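Notes for the perception-to-grasp unit, part 4. Part 3 ended with the controller happily closing the fingers on whatever the detector handed it, so I'm picking up right there.

## Thin things

Most of you built your grasp scorer on boxes and mugs, and it did fine! Then you tried it on rings, rods and hangers and the scores went to mush. I got the same thing the first time I ran mine. A thin part gives the depth map very little to work with: a few pixels wide at best, with the background bleeding through on both sides. If your scorer averages over a patch, it's mostly averaging floor.

My own fix is boring. Segment in color first, grow the mask a little, and only then look up depth inside it. Florin Oprea (he taught this unit before me) did it the other way around and we still argue over it.

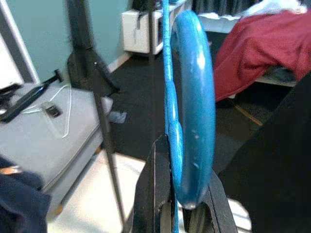

Once the fingers are closed, please don't trust the command you sent. Read the finger gap back! A gap of zero means you're holding air, and a gap that matches the part is decent evidence, though I'd still want a second check from the wrist view. In the Pladuvitz code that's `grasp_check()`, and it wants two things from you:

- the expected gap for this part, in your config file
- a mask from the wrist camera, taken after the close and before any lift

Watch your color thresholds too. If two blue things overlap, a plain threshold gives you one blob, and the grasp point lands somewhere silly in the middle. Split on edges, or ask for two masks and compare them. Anoma Miah's group has a nice little edge splitter in the shared folder (read her comments, they're better than my slides).

## Two arms, one planner

Now the part I like best. With two arms you can plan them separately and hope, or plan them together and wait. Joint planning in Trarkinmont took 2460 ms on my laptop for one hanger move; planning each arm alone took 563 ms. So I cheat: plan alone, then check the two paths against each other at 100 points, and only call the joint planner if something gets too close.

Cloth makes that check harder than it sounds. A garment hanging from a gripper isn't in the arm model, so the planner thinks the space under the fingers is free. I add a tall skinny box below the gripper whenever the state says "holding cloth". Crude, but it keeps the other arm out.

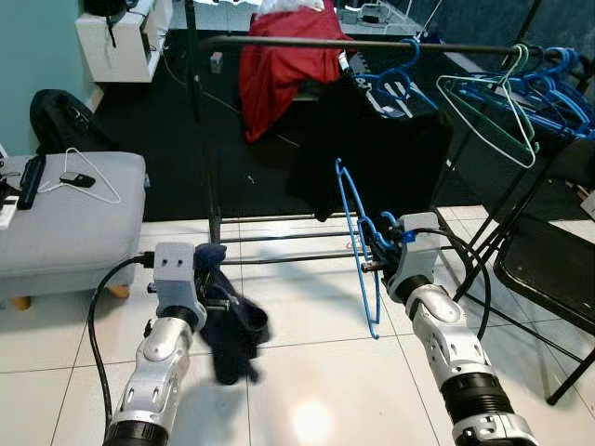 ## For the February lab

1. Run the scorer on the ring set with and without the color mask, and save both score files.
2. Add the cloth box to your state machine. It has to go away on release (I forgot this once and spent an evening wondering why every plan failed).
3. Set the joint planner timeout to 500 ms and log every time you hit it.
4. Send your logs to Khôi Thái before the lab, with your config file attached.

Ntombi Mkhize is at the help desk from 2 p.m. if your build breaks. Bring the full error text, please, and the branch you're on.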